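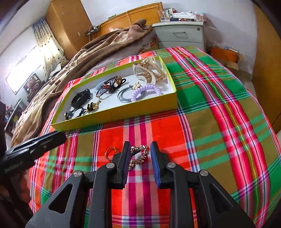
One customer from Udelden wrote to us that she had stopped wearing half of her bracelets, only for the reason that they were always under something else, and that a low open box on the bed was the first thing that made her sort them. We get many letters of this kind, and we are glad for each of them.

Trotell Shallow Tray for Jewelry and Hair Things
Item no. 1863
Made by Hesomwood

The Trotell is a low rectangular tray without a lid. It is meant for the small things that you take off in the evening and look for in the morning: chain bracelets, rings, spiral hair ties, elastics with a flower or a bow, and also the big claw clips which do not fit in a normal jewelry case. The inside is white, so a thin gold ring is easy to find on it. The edges are yellow-green, and depending on the light in your room the outer walls can look more like mustard. Please consider this before you order it to match a curtain.

Size and weight
Length 20 cm
Weight 226 g
Wall height: low enough that you can pick up a ring with two fingers
Inside: one open space, no dividers
Lid: none

How to fill it
Empty everything on a bed cover or a big towel first. A patterned blanket is nice to look at, but fine chains like to hide in it, so go over the cloth with your flat hand before you shake it out. Large clips should go in first, in a far corner. Hair ties can lie in front of them and may overlap, it does no harm. Chains we recommend to put in last. Close the clasp before you lay the bracelet down, then it will not knot so easily with its neighbor.

Rings can go directly in the tray. If you own more than a few, take also the Zaugg ring cup, which stands in any corner and is sold separately.

Please do not use it for
– wet hair ties, let them dry first
– perfume bottles or nail polish, the white surface takes stains
– carrying to the car or on a journey, as there is no lid

Cleaning
Wipe with a soft damp cloth and dry it after. No dishwasher. Long hairs collect in the corners and a dry brush takes them out quite well.

Delivery
The tray leaves our store within 7 working days. The yellow-green color was sold out since August and is again in stock from Wed 25 January. Other colors are not planned for the moment.

Returns
You can send the tray back unused in its carton. Please look carefully that no earring stays inside – we have a small envelope here with single ones, and we can not always find out where they belong.

Goes well with
Zaugg ring cup
Hesomwood drawer mat, cut to size
Trotell deep box, for brushes and hair bands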